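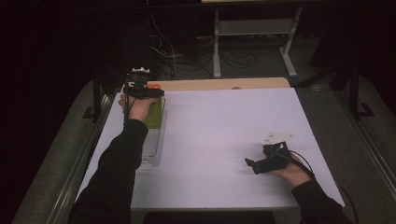

Tobias Fitzsimmons wants to know why the tray has to be clear when a plain one costs less and hides the scuffs. Fair question, and I told him I'd put the answer in the notebook so we can both find it later.

Clear wins for me on one point. With a see-through tray I can look straight down and tell whether there is grit under it before I slide it anywhere. The white board picks up marks so easily! One crumb under the old gray tray and we had a curved scratch as long as my hand, and I didn't see it until the end of the afternoon. Tobias says he'll live with that. We'll see what he says when it's his turn to rub one out.

August, bench notes, small-parts table

Still on the question of how to lay out the top. Back from lunch at 1:15 and went right at it. The board sits flat on the wood now and doesn't rock. I had felt dots under the corners last week and took them off, they made it springy in the middle. Better without.

Things I like so far:

The white surface. I know I go on about it, but the difference is wonderful. Small pieces that vanish on the tan wood jump out at you on white. I dropped a spring washer on purpose and Imani Baptiste found it from across the table before I'd finished saying "find the washer."

Leaving a strip of bare table past the far edge. I first wanted a board cut to the full size of the top, and I'm glad the shop didn't have one. The strip is a handy place for a pencil.

The tray running lengthwise, far edge to near edge. Turned sideways it eats the working space and I kept bumping it with my wrist. Lengthwise it stays out of the way and I can still reach all of it.

Green pad in the tray. Still very happy with this. Things set down on it stay where they're set down, and it is quiet, which matters more than I expected in a room this quiet. Imani tried the Sarnine mat in her tray for comparison. It's thinner and looks smarter, but it curls at the ends. She has it under a dictionary overnight.

Things I don't like yet:

Light. It's too dim at that table, and with the lamp off the white goes a bit purple. Fine for sorting by shape, poor for sorting by color. I mixed up two sets of colored sleeves and had to do all 69 again by the window. Would love to borrow the Lobo lamp from the front room if whoever has it can spare it.

Sliding. The board creeps toward me when I lean on it. Tried a strip of shelf liner under the near edge and that slowed it down a lot. Want to try the full width.

Cleaning, since we keep redoing this and I keep losing the scrap of paper:

Rillell spray on a cloth, never on the board itself, it runs under and lifts the edge. Wipe from the far edge toward you. Dry cloth after. Tray gets warm water and a drop of dish soap, then stands on its end to drain. Pad comes out first and dries flat. I left it in once and the tray smelled like a pond for two days. Tobias noticed before I did.

Later, 4:40

Ran the big mixed jar. 700 pieces by the label, and I'm trusting the label. Sorted in 31 minutes, start to lids on, which is my best yet — by a lot! The gray tray on the bare wood never got me close. Part of that is practice, so I've asked Imani to do the same jar cold tomorrow, no warmup, and write her time here under mine.

My shoulders feel fine too. The old setup had me hunched over by the second jar. I think it's the tray position, since the chair hasn't changed.

Tobias came by again and ran a fingernail along the tray and said it'll be cloudy by winter. Maybe so. The ribbed ones hide wear pretty well, in my experience, and I have a spare in the Drureo box under the bench if it comes to that.

To do
— shelf liner, full width, cut it square this time
— ask about the lamp
— check the mat under the dictionary
— new labels for the jars, the ink on the old ones rubs off when your hands are damp
— Imani's time: ______

Print this entry
E-mail this entry

Search notebook Enter words Go

Recent entries
Jar lids, which ones cross-thread
Felt dots: giving up on them
Washers by thickness, second try
Where the good scissors went
Shelf liner samples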